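My Tristarix Project: Why Does an Old Computer Get So Slow and Loud?

Final report for Intro to Hardware and Repair
2025-06-21

So this whole thing started with a noise. My aunt keeps an old desktop tower under the counter of her tailoring shop, and in February it began to sound like a hair dryer every time she opened her invoices. She wanted to throw it out. I wanted a project topic, and the deadline for the proposal was two days away, so you can guess how that went!

My question was pretty simple. When people say a computer has "gotten old," what do they mean? Is the processor worn out, is the software too heavy, or is it just dirt? I had a theory going in (dirt, all dirt) and I was only partly right, which I will get to.

I called the project Tristarix, which doesn't stand for anything. We had to put a name on the form and that was the name of my character in a game I played in middle school. Sorry, Ms. Buchanan.

Who helped

I did the testing with Bohdan Polishchuk, who is in my section and owns far more screwdrivers than I do. Vira Yatsenko lent us a bench in the repair room at Andov, the community workshop where she teaches on weekends. Elspeth Buchanan was our course instructor and read two drafts of this. The mistakes that are left are mine.

Getting the computers

One tower was not going to be much of a study, so I went looking for more. I asked at Savchuk, the secondhand electronics store by the bus station, and they let us borrow four retired office desktops as long as we brought them back in working order. With my aunt's machine that made five. They were different ages and sizes, and I know that isn't very scientific, because a proper test would use five that match. But I figured real people don't have matching computers either, and Ms. Buchanan let it go after writing "say this in your limits section" on my proposal. (It's in my limits section.)

I named the borrowed ones after soups so we could keep the notes straight. My aunt's is just called Shop. The others were Borscht, Lentil, Miso and Leek. Leek was trouble from the first day. It wouldn't start unless you held the power button for what felt like forever, and then it would be totally fine until you shut it down again.

What we measured

For each machine I wrote down three things. First was how long it took to get from the power button to a desktop you could really click on, meaning the browser opens when you ask it to. Second was the processor temperature while it sat doing nothing. Third was the temperature after 15 minutes of heavy work, using a free stress program that keeps the processor at 100 percent. We ran everything three times and took the middle result, because Bohdan read somewhere that this is better than an average when you have one weird run. And boy did we have weird runs.

I also kept a "noise diary," which was me sitting there and giving the fan a grade from 1 to 5. I wanted a sound meter but the one at the workshop was broken, and the phone apps gave us different answers on two phones sitting next to each other. So, vibes. I'm calling it subjective data.

Then we cleaned. Dust out of the vents and fans with a soft brush and short bursts of air, cooler off, old thermal paste wiped away with alcohol and a lint-free cloth, fresh paste on, cooler back, and test again with nothing else changed. Software changes came last and separately. I was tempted to do everything at once since it would have been so much faster, but then you can't tell what fixed what.

A bit about thermal paste, because I didn't get it at first

The top of a processor looks flat and the bottom of a cooler looks flat, but up close they are both full of tiny scratches and dips. Put them together dry and you get little pockets of air, and air is terrible at moving heat. The paste fills in the gaps. That's its entire job! It isn't glue, although after enough years it can act like glue, and Vira made us practice twisting the cooler gently before lifting so we didn't pull anything out with it. 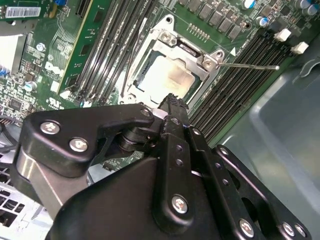 The other thing I learned is that the paste ages. It can dry out and get chalky, and then the heat has a harder time getting across. When the processor gets too hot it protects itself by slowing down. The word for that is throttling. So a computer with bad cooling can be slow even though every part in it is healthy, and that was the piece of my theory I was most excited about.

I put too much paste on Borscht the first time. Way too much. I was picturing frosting. Vira took one look and handed me the alcohol. The second try was a dab about like a small pea, and the pressure of the cooler spreads it for you.

Results

Okay, the fun part. After cleaning and new paste, every one of the machines ran cooler under heavy work. Shop had the biggest change, with a drop of nearly 15 degrees Celsius, and the fan went from a 5 in my noise diary down to a 2. My aunt asked if we had turned it off. The smallest change was Miso, which dropped only 7 degrees, and Miso was also the cleanest one when we opened it, so that made sense.

But the startup times hardly moved! I was honestly a little crushed. I timed Lentil again and again hoping for something. With the dust gone and the paste replaced, it reached a usable desktop at the same sleepy pace as before, give or take a few seconds.

So I moved on to the software part. We turned off the programs that launch by themselves at startup (Shop had a whole crowd of them, including an updater for a printer my aunt gave away years ago). That helped all of the machines, and Shop the most again. Then Bohdan had a spare solid state drive, and we copied Lentil's old spinning drive over to it just to see. Wow. It felt like a different computer. If you only read one sentence of this report, I hope it's the one about swapping the drive.

Leek's starting problem turned out to be a tired power button on the case, with nothing wrong inside the machine at all. We replaced the switch from the parts bin. I'm not counting this as a result but I'm very proud of it.

The survey

We were supposed to include a "people" part, so I made a short questionnaire and handed it out at Culine, the café where I work. I asked customers how old their home computer was, if they had ever cleaned the inside, and what they would do if it got slow. Most said they had never opened it, and the most common answer to the last question was "buy a new one." One customer, Maeve Ó Dálaigh, wrote a full page on the back about a laptop she has repaired herself over and over, and she later came in with a bag of old fans for us. Her note made the point that people are scared of breaking something they need for work the next morning. I hadn't thought about that. I would be nervous too if it was my only computer and my rent depended on it.

Because of her note I added a part to our handout on backing up first. It should have been there from the start.

Limits

The machines didn't match, like I said. The room temperature in the workshop changed from day to day and I only started writing it down halfway through. My noise grades came from one pair of ears (mine) and I knew which computers had been cleaned, so I may have wanted them to sound better. Only Lentil got the new drive, so I can't say how much the others would have gained. And my survey was filled out by people who were waiting for coffee, so it doesn't stand for everybody in town.

What I would do differently

I'd take notes on paper. I used my phone and kept getting distracted, and one whole evening of temperatures got saved under the wrong soup. I'd also label screws by machine, in cups, with lids. The lids matter if you bump tables as much as I do.

I would love to test different kinds of paste, and also run the cleaned machines again in six months to see how quickly the dust comes back. Shop would be the interesting one, with all that lint floating around from the fabric. My aunt has already agreed to let me open it up again over winter break, provided I hem my own pants from now on.

The borrowed desktops went back to Savchuk with a page of notes taped to each one. Leek sold the same week.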